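The summer the towels got complicated

22 Jul 2025
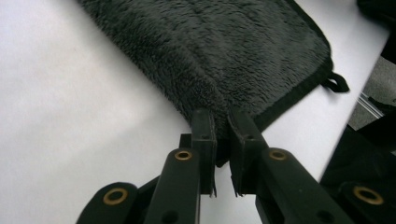 Charcoal bath towel, hanging loop side. My old nemesis!

So a few of you asked in the comments last time what I do all day now that Pulamley has "gone automatic," and whether I still have a job (I do! thank you for worrying!). I kept meaning to write a quick answer and it kept getting longer, so get yourself a coffee.

For anyone new, I work at the linen plant in Malby. We wash and fold for hotels and gyms and one very fussy spa over in Tarnstead that only wants dark gray. I started on the folding tables 12 years ago and I was good at it. I mean really good. I could fold a bath towel while telling you the entire plot of a movie and never look down once. My hands just knew where the corners were.

Then last September the folding line came in. It takes the plain white hotel towels, the flat ones that are all the same size, and it goes through them like you would not believe. The first full shift it ran, it did 3,708 of them and I stood there feeling a little sick, I'll admit it. I went home and told my husband I should probably learn to drive a forklift.

What the line can't deal with is the plush stuff. Those thick shaggy towels with the binding down the side and the little loop for hanging -- they bunch, they slump, the loop snags, and everything stops. So the fuzzy ones still come to us at the tables, and that's where my days got strange, since part of my job now is teaching. I pick up towels with a pair of gripper fingers held in my hand, over and over, pinch and lift and put down, and all of that gets used to train the next machine. Two flat little pads to do what I used to do with ten fingers!

You would laugh if you saw how bad I was at it. All that experience and I could not pick up a towel. You don't feel the cloth the way you do with skin, so you have to look, really look, at where the fold is bunching and how much you've got between the pads. Grab too little and the pile slides right out. Grab too much and you've got a lump that won't lie flat for anything. My first week I had a headache every night from squinting at dark gray fluff.

Loan Kiều sits across from me and she got the hang of it way before I did (she sews, I think that's cheating). Her trick is to go for a spot in from the binding and let the towel make its own little ridge, then close on that. I'd been chasing the edge the whole time because that's what you do by hand. I've been doing it her way ever since and my numbers are much better, thanks for asking.

Okay, the part people really want to know. Did anyone lose their job? There were 9 of us on the tables and there are 5 now. Two retired, and one of them was very happy to. The other two moved over to the wash side, and one of those likes it and one of those does not, and I don't want to tell her story for her. Nobody got walked out the door. But the tables are quieter and I miss the noise. We used to have the radio on and four conversations going over the top of it, and now there's the hum of the line and whoever is next to you.

My wrists are better, though! I used to ice them after every shift and I haven't done that since winter. And I got a bump in pay for the teaching hours, not a huge one, but it covered the new tires. I'd rather say that out loud than pretend it's all doom.

What bugs me is the question I can't get a straight answer to, and I've asked it twice in meetings. When the machine learns the plush towels, what do the five of us do? The first time I was told "there will always be something it can't fold." Which, fine, have you ever met a fitted sheet? But I'd like something a bit firmer than that. I'm going to ask again next month and I'll tell you what they say.

In the meantime I fold my towels at home by hand, the old way, without looking. Still got it!

Next post will be the zucchini bread, I promise. I found the recipe card, it was in the Cao cookbook the whole time -- stuck to the noodle page.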